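Césped ralo y con calvas en un terreno grande: ¿resiembro o lo dejo?
Jardín y exterior > Césped

Elsa Toivonen
14 de febrero de 2024

¡Hola a todos! Llevamos poco tiempo en Pliststead y nos ha tocado un campo enorme de hierba, con árboles altos al fondo (yo diría que eucaliptos, pero de árboles sé lo justo). Está segado corto y tiene zonas pajizas, otras casi grises, y una franja por el medio que se ve más clara y como aplastada. 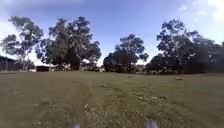
Mi marido quiere levantarlo todo y sembrar de nuevo, y a mí me da un vértigo tremendo, porque son 1626 metros cuadrados y regamos con una sola manguera. ¿Se puede recuperar por partes? ¿Y las hojas y cortezas las quito o las dejo? Mil gracias.

Lieselotte Fröhlich
Elsa, ¡no levantes nada todavía! Yo tuve uno parecido y lo fui arreglando a trozos. Mientras queden matas verdes entre lo amarillo hay de dónde tirar. Sube la altura de corte (yo no bajo de 9 cm cuando aprieta el calor) y riega pocas veces pero a fondo. Las hojas sueltas no molestan, yo les paso la segadora por encima y listo. Las tiras de corteza gordas sí las recojo, que luego atascan la cuchilla.
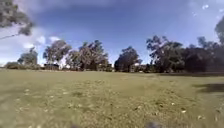 Ville Harju
echale semilla y ya esta, yo compre un saco en Kauppinen y salio bien

Sointu Lahtinen
Lo de la semilla sin más depende mucho de dónde. En la franja pisada yo pincharía primero el suelo con una horca, porque si está duro se te queda la semilla encima y se la comen los pájaros. Y debajo de los árboles grandes es otro cantar: entre la sombra y las raíces, pide una mezcla para sombra y ten paciencia. En mi casa la parte sombría va siempre con otro ritmo que la de pleno sol, y la siego bastante menos. Empieza por un trozo pequeño, que con una manguera no llegas a más, y deja el resto para septiembre.

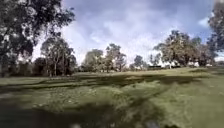 Elsa Toivonen
¡Qué bien, gracias! Le he enseñado esto a mi marido y de momento ha guardado la azada. Probaremos con la horca en la franja del medio.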